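Direlton Robotics Club
Two-Arm Cell – Pre-Session Safety Checklist, with Comments
Filled in by: Ravindran Rai
Date: 2/18/24
Room: 231
Task: toy pickup, team Sitompul

Mark each item OK, FIX or N/A. Write a comment for every FIX. No powered motion with a FIX open in Section A.

Section A – Before power

1. Emergency stop within reach of the operator's chair. OK
2. Stop tested at the start of the session, both arms. OK
3. Mounting bolts checked by hand. OK
4. Table covering flat and held down at the near edge. OK
Comment: Paper is wrinkled across the middle. It will do for this session, but replace it before the Hokutari meet. A fingertip can catch a raised fold. 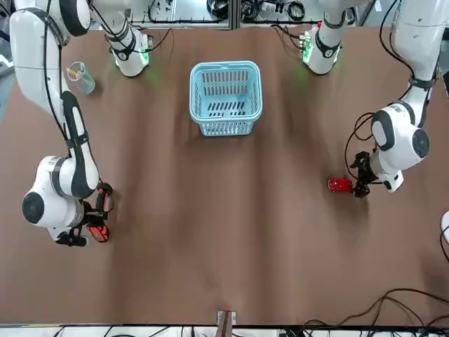

5. Loose items off the work area. FIX, closed
Comment: Pens and markers go on the shelf before any run that counts. Team was reminded. Checked again after the break and closed.
6. Hair tied back, no lanyards, sleeves above the wrist. OK

Section B – Arms at low speed

7. Speed limit set to the student profile. OK
8. Status lights green on both bases. OK
9. Grippers open and close on command. OK
10. Clearance between grippers when both work the far side of the table. FIX
Comment: Too tight for my liking. Both arms are allowed into the same area for the handover, and the script has no wait in it. Team to add a 2 second hold before the second arm moves in. Run at low speed until I have seen it work.
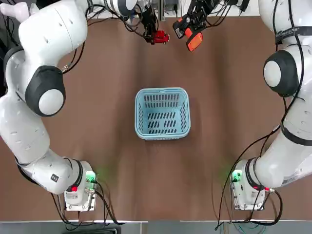
11. Basket in its start position and empty before each run. OK
12. One person at the controls, everyone else behind the floor tape. OK
Comment: 8 students signed in. Keep it to that.

Section C – Cables and fingertips

13. Cable slack checked through full travel. FIX
Comment: Stultance, the other team on this cell, had the same note in November. Go through the joints one at a time and watch the slack as each one turns. Cables loop around the joints of the left arm and hang down near its base, so start there. Use the soft ties from drawer 7 and leave enough length for the wrist. On the right arm, look at the runs going past the base toward the floor and keep feet clear of them. 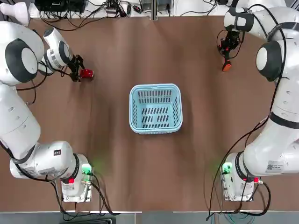 14. Fingertip pads seated and not torn. OK
15. Power off, stop pressed in, log signed. OK

Open items: 10 and 13. Recheck both before the next session.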